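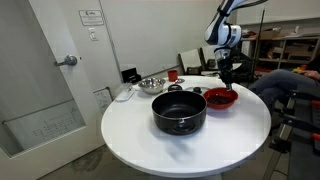
Slide 1. Pot, bowls and cup on the round table.

Speaker notes: Setting Up a Shared Cooking Table
Presenter: Nomvula Joubert, Mabaso Community Kitchens

Good afternoon, and thank you for the invitation to speak. My subject is the small shared table: how it is laid out before cooking begins, and how it is returned to order afterward. The guidance comes from the Renach handbook, which our kitchens adopted last November.

(Pause. Confirm that the handout has reached the back rows.)

Mabaso supports 373 shared kitchens. Many of them have no long counter. The work is done on a table that also serves for meals and meetings, and the room around it is used for storage. Our recommendations are written for those conditions.

The first recommendation concerns the pot. It should have the middle of the table or the place nearest the cook, and it should be set down before anything else. A large pot moved late in the preparation displaces every other item. Ask the audience how many of them have carried a full pot over a row of open bowls.

The second concerns ingredients. Dry contents should be measured into an open bowl and placed beside the pot, within easy reach. A red or other brightly colored bowl is easy to find on a white table. Dark, grainy ingredients also show up well against a white surface when they spill, and the surface can be wiped before the next step.

The third concerns the mixing bowl. Stainless steel is our standard issue. It belongs toward the back until it is called for. In our review of 1,284 session reports, the most frequent remark was that the empty bowl had been left in the working area.

(Next slide.)

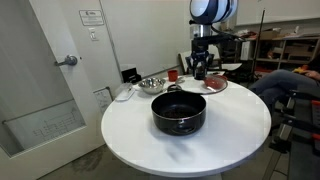
I turn now to lids and small pieces, where most of the lost time occurs. A lid should stay on the table with the vessel it fits. A glass lid with a knob should be laid flat, knob upward, away from the front edge. Lids for storage containers should be kept next to the container. The Nallow kitchen reported that it had been replacing entire containers when only the lids were missing.

Cups should stand at the rear, on a saucer where one is available. A saucer catches drips, and it reserves the spot for the cup when the cup is in use.

A word on handles. A long handle should point away from the edge where people stand or pass. This rule applies to an empty pot as well as a full one. Please read it aloud at every induction.

(If time is short, omit the next paragraph.)

Shelving near the table should be reviewed once a season. Cardboard boxes tend to accumulate there. Each box should carry a label stating its contents and the month it was placed on the shelf. The Flostusum kitchen cleared its shelves under this rule and now keeps its spare cups in the space.

Printed instructions should be posted on the wall where the cook can read them. Mabaso has distributed more than 1,898 instruction sheets, and replacements may be requested from the office at no charge.

Questions will be taken until 3 p.m. Requests for the full Renach handbook should be left at the registration desk, with the name of the kitchen and the number of copies required.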